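Manipulation group: switch task moves to cord handling

The manipulation group has spent November on one job: getting the Stitum arm to find an inline switch on a lamp cord and press it. Kaan Güneş rewrote the approach routine so the wrist stops 50 mm above the table, takes a new position estimate, and only then closes in.
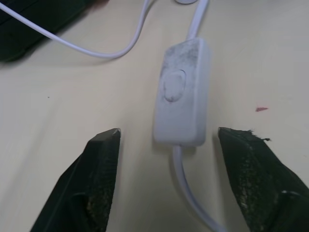

Error at the fingertips is now under 4 mm on a straight cord. Curved cord is worse – the switch rolls when one side is pushed, and the press lands on the rim of the button. Jaxon Paquette is logging 300 attempts with the cord laid in a different curve each time. The log format is the one Brener used last year, with 2 added columns for switch angle and grip width.

Worn finger pads go in the log too. Please write down the pad set before each run.

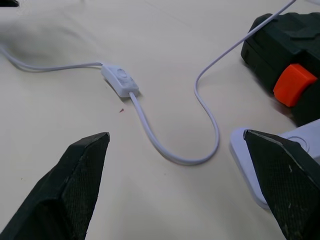 LAB HOURS AND SIGN-UP

The bench is open Saturday from 10 a.m. New members need the safety sheet signed before they run the arm. Anyone who wants to work on the Vanis detection code should ask Kaan for access to the repository. Spare cords are in the drawer under the bench – return them coiled.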